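Progress Report to the Flirnlow Fund
Project: Teaching Handling Tasks by Demonstration
Grant holder: Hindness
Partners: Primix (gripper hardware), Palacios (demonstration sites)
Date of report: 30 April 2022

1. Summary

The project is on schedule in two of its three work areas and behind in the third. The hand-held gripper is in regular use, the remote-control station has been rebuilt following the problems described in our November report, and the first policies trained on recorded demonstrations have been run on the arm in our laboratory. Collection outside the laboratory started later than planned and is the main subject of the request in Section 7.

To date the project has recorded 96 hours of usable demonstrations across eight tasks. The original plan called for six tasks at this point. Two were added at the suggestion of Palacios, whose staff felt that the list was weighted too heavily toward picking up small boxes and did not include enough work against walls, panels and other large surfaces.

2. Purpose of the Work

The grant supports a comparison of two ways of showing a robot how to do a task. In the first, a person holds a gripper with the same fingers as the robot's and carries out the task directly. In the second, a person sits at a station and drives the arm remotely. Both methods produce a recording of motion and camera images that can be used for training. They differ in speed, in how tiring they are for the operator, and in how closely the recorded motion matches what the arm is able to do.

The Fund asked that the comparison be carried out with operators who are not engineers. Recruitment has followed that condition. None of the operators whose recordings are included in this report had worked with robots before joining the project.

3. Hand-Held Demonstrations

Primix delivered the second version of the hand-held tool at the start of the reporting period. The handle has been moved closer to the center of weight, and the trigger needs less force. Operators had complained of sore wrists with the first version, and sessions with it were limited to 40 minutes. The limit has been kept in place for the new tool as a precaution, although complaints have become rare.

The most common fault in the hand-held recordings is excessive speed. People naturally move faster than the arm can follow, and a recording that looks correct to its operator may be impossible to repeat on the machine. The software now checks each recording against the speed limits of the arm as soon as it is saved. If the limits are exceeded, the operator is asked to repeat the task. In the first weeks this check rejected a large share of recordings. The share has dropped as operators have learned the pace, and new operators now spend their first session on practice that is not counted.

A second fault is loss of position tracking. The tool works out where it is from what its camera sees, and it does this poorly when most of the view is taken up by a blank surface. The problem was known from the laboratory, where it could be avoided by placing patterned sheets on the bench. It cannot be avoided as easily in other places, and we return to it in Section 5.

4. Remote-Control Demonstrations

The remote-control station was out of service for part of the period. The delay between the operator's hand and the movement of the arm had been uneven, and operators had adopted a habit of moving, stopping and waiting. Those pauses were carried into the recordings and then into the trained policies, which hesitated in places where there was no reason to do so.

The station has been rebuilt with a wired connection and a new hand controller. The delay is now steady, and the pauses have largely disappeared from new recordings. Recordings made before the rebuild have been set aside. They are not included in the total given in Section 1.

Remote control remains the slower method. It does, however, produce recordings that the arm can always repeat, and operators prefer it for tasks in which a wrong contact could cause damage. We expect the final comparison to recommend a mix of the two methods, with the proportion depending on the task.

5. Collection Outside the Laboratory

Under the agreement with Palacios, demonstrations are to be recorded in places that differ from the laboratory in lighting, background and the number of people present. Exhibition halls are included in the site plan on account of their bright light strips, dark ceilings and large plain structures - conditions that the laboratory cannot reproduce.
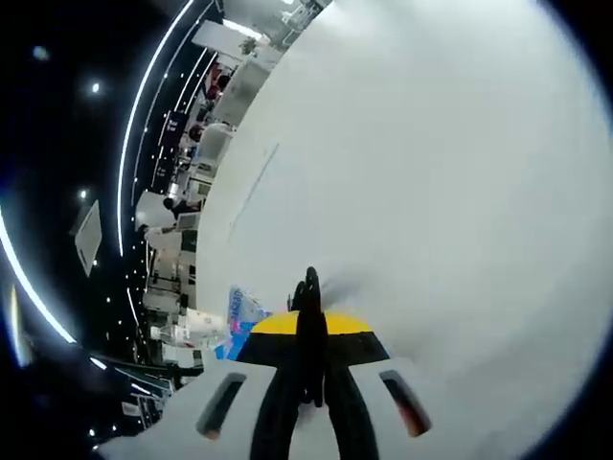

Tracking in such places depends heavily on what remains in view beside the working surface. When booths, lights or signs can be seen, the software usually has enough detail to hold its position. When the tool is turned so that only the plain surface is left, the position begins to drift, and the recording has to be discarded if the drift is not corrected. Operators have been instructed to approach large surfaces from an angle and to pause briefly before contact. A motion sensor inside the tool will provide a second source of position in the next version, and Primix has this work in hand.

People passing behind the working area are a further concern. The project's privacy procedure requires faces to be blurred before any recording leaves the local computer. The procedure is working but slow, and almost all of the present backlog is material waiting for this step.

6. Training Results

Policies have been trained for four of the eight tasks. Those trained on hand-held recordings completed the placing tasks more often than those trained on remote-control recordings, while the order was reversed for the insertion task. These results come from a small number of trials in one room and should be treated as early. No conclusions are drawn from them in this report.

7. Matters for the Fund's Attention

We request approval to move part of the unspent travel budget to computing, in order to clear the blurring backlog. The total grant would not change.

We also request that the deadline for the outside collection be extended by one quarter. The late start was caused by delays in agreeing on site access, which have since been settled with Palacios. The dates for the final comparison and the public release of the recordings are not affected.

8. Next Period

Work will continue on the remaining four tasks. Hindness will take delivery of the third version of the tool, repeat the tracking tests against plain surfaces, and begin trials of mixed training sets. A revised budget table and the updated operator consent form are supplied separately.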